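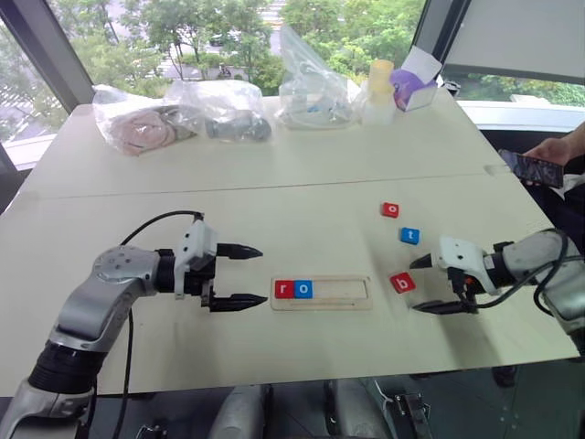 Two letters in the tray, three on the table, two arms at work at Midside.

The engineer who runs the spelling table at Midside would like you to know that she does her own laundry. "People ask me at parties when the robot is coming to fold their shirts," she says. "I tell them we're on the letter o."

The job is the sort of thing a preschooler does between snacks: pick up a block, turn it the right way, drop it in a slot. The task is called Amo, for reasons she declines to give. A good run takes 3 minutes. She has timed her nephew at 40 seconds, "and he was eating."

So can these things do chores yet? She winces. "Define chores. If your chore is putting flat things in a groove, on a table that doesn't move, then yes, most mornings." Her team ran 60 trials in March and she was pleased with the number that worked, though she wouldn't let me print it.

Shop floors are closer, she thinks. Veris, a packaging firm, has asked whether a pair of arms could fill its sample boxes. "A box is a tray with ambition," she says. Kitchens are another matter — wet things, soft things, a drawer somebody overfilled in 2 different decades.

I asked what she would hand over first at home. "The dishwasher. Unloading only. I've seen how they grip, and I like my glasses." She thought about it a little longer. "Maybe the spoons."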